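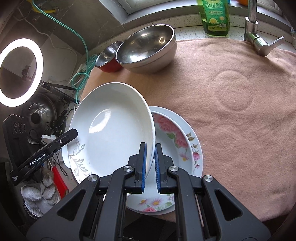 Food Waste in the Student Dining Hall at Candthorpe
Project report, Introduction to Environmental Studies
Tâm Hoàng
Monday, April 25, 2022

1. Background

I chose this subject after my first semester, when I worked two evenings a week at the dish return of Hulme Hall. I saw much bread and rice go to the bin, and I wanted to know how much it was in weight. The kitchen keeps good records of what it buys, but it has no record of what comes back from the tables. My teacher advised me to keep the question small, so this report is only about dinner and only about food left on plates. Waste from cooking is not included.

The question is: does the size of the plate have an effect on how much food students leave?

2. Method

Hulme Hall serves dinner as a buffet. Students take a plate from the stack and fill it themselves. In the first week of the project the hall used its normal large plates. In the second week the kitchen manager let me put out smaller plates from the breakfast service. The menu was the same in both weeks, except that on one evening the fish delivery did not come and the kitchen cooked pasta.

At the dish return I put a separate bin for leftovers, with a kitchen scale under it. I asked the students to scrape their plates into this bin. Napkins, bones and fruit peel went to another one. I read the scale every half hour and wrote the number in a notebook, and later I copied all numbers to a spreadsheet. The number of dinners came from the card reader at the entrance.

I also gave out a short paper survey. It had four questions, and 50 students answered it.

3. Results

With the large plates, the average leftover was 68 grams per dinner. With the smaller plates it was lower on every evening, also on the pasta evening. In total I had data from roughly 2,000 dinners, which I think is enough to see a direction, but I did not make a statistical test.

Most of the leftovers were rice, potatoes and bread. Meat was seldom left. Salad was somewhere between, and it was difficult to judge because wet salad is heavy for its size.

In the survey, the most common reason for leaving food was "I took too much." The second was "It did not taste as I expected." Several students wrote that they fill the plate because the line for a second serving is long. I had not thought about this before, and I wish I had measured the waiting time too.

Some students were not happy with the small plates. One wrote that he felt "like at my grandmother's tea table." A few took two plates, and this made more work for the dishwashing team.

4. Problems

Not everyone used the correct bin – on the first evening I had to remove many napkins by hand. The second week was also close to the midterm exams, and maybe people eat differently when they are nervous. One week for each plate size is short. I would like to repeat the project in September, when the new students arrive and have no habits yet.

5. Suggestions for the dining hall

Put both plate sizes at the start of the buffet, with the small ones nearest to the door. Open a second serving line for people who come back for more. Let students ask for a spoonful to taste.

The kitchen manager has read these suggestions and will try the first one before summer – the second needs one more person on the evening shift, and she could not promise that. The spreadsheet and the survey form are with my teacher, and other students may use them.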